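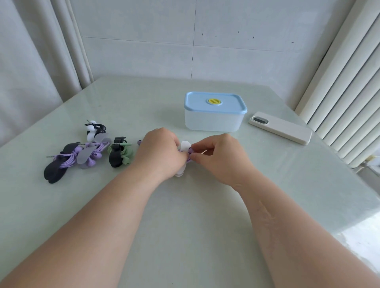
Home Organization 12, Trunville Evening Program
Handout: Unit 3, Cords and Small Cables
Revised Jul 25, 2020

Wired earphones tangle when they are stored loose in a drawer or a bag. A soft silicone winder keeps each set in its own coil.

Winding
Start at the earbud end. Lay the buds against the winder and hold them with your thumb. Wrap the cord around the middle, flat and fairly loose. Leave the last few inches free so the plug can stick out. Do not bend the cord sharply where it meets the plug.

Fold the tabs over the coil if your winder has them. Winders with large round lobes take a thicker bundle and work well for charging cords.

Storing
Group the wound sets by color or by owner. Use a clear plastic box with a lid and keep it shallow enough to see every set. Label the lid if more than one person uses it.

For next class
Bring 3 cords from home and one winder. The Prulus winders are on the supply list. Read Kopecký, pages 36-37, and write down where your cords are kept now.

Room 639. Doors open ten minutes early.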